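Getting Coffee and Tea Stains Out of a Dark Glazed Mug
Posted by Randa Boutros

My mother-in-law drinks her tea strong enough to tan leather, and for years I thought the only way to deal with the brown film it left behind was to scrub until my wrist hurt. Then my neighbor Samer Qaisi, who ran a lunch counter in Rerncombe for most of his working life, showed me how he did it, and I have never gone back to the scouring pad.

Light mugs are easy, in a way, as you can see every ring. Dark ones fool you. A navy or black glaze will look perfectly clean from across the kitchen and then feel a little tacky when you run a finger around the inside. So start with your finger, or hold the mug under a good lamp and tip it slowly until the light slides down the wall. Any dull patch is where the film is sitting.

What you'll need:
Baking soda
Warm water
A soft sponge or an old cotton dishcloth
White vinegar, for the last rinse
A folded towel to work on

Lay the towel on the counter first. A heavy mug with soapy sides can get away from you, and I have the chipped saucers to prove it! Put 2 spoonfuls of baking soda in the bottom of the mug and add just enough warm water to make a paste, something like thick pancake batter. If it runs, add a bit more soda.

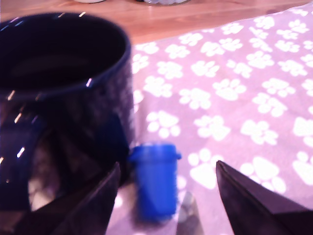

Spread the paste up the inside wall with your fingers, going all the way to the rim, and then leave it alone for as long as it takes to drink a cup of something out of a different mug. I know it's tempting to start rubbing right away, but the soda does most of the work sitting there.

When you come back, wipe in small circles with the damp sponge. Pay attention to the place just under the lip and to the corner where the wall meets the bottom – those two spots hold on the longest. Rinse, feel with your finger again, and repeat if it still drags. An old mug that has been neglected may want 3 rounds.

Now splash in a little vinegar, swirl it around, and rinse well with plain water. Dark glazes show soda as a chalky haze once they dry, and the vinegar takes care of that.

Do the outside and the handle with dish soap only, and dry them by hand with a cotton cloth. Air drying leaves water spots, and on a shiny dark mug you'll see every one of them.

One caution: skip all of this on anything with gold trim or a painted design over the glaze, where soap and a soft cloth are plenty. I keep my leftover soda in a jar with a tight lid beside the sink, labeled, after Ghassan Atallah once put some in his coffee.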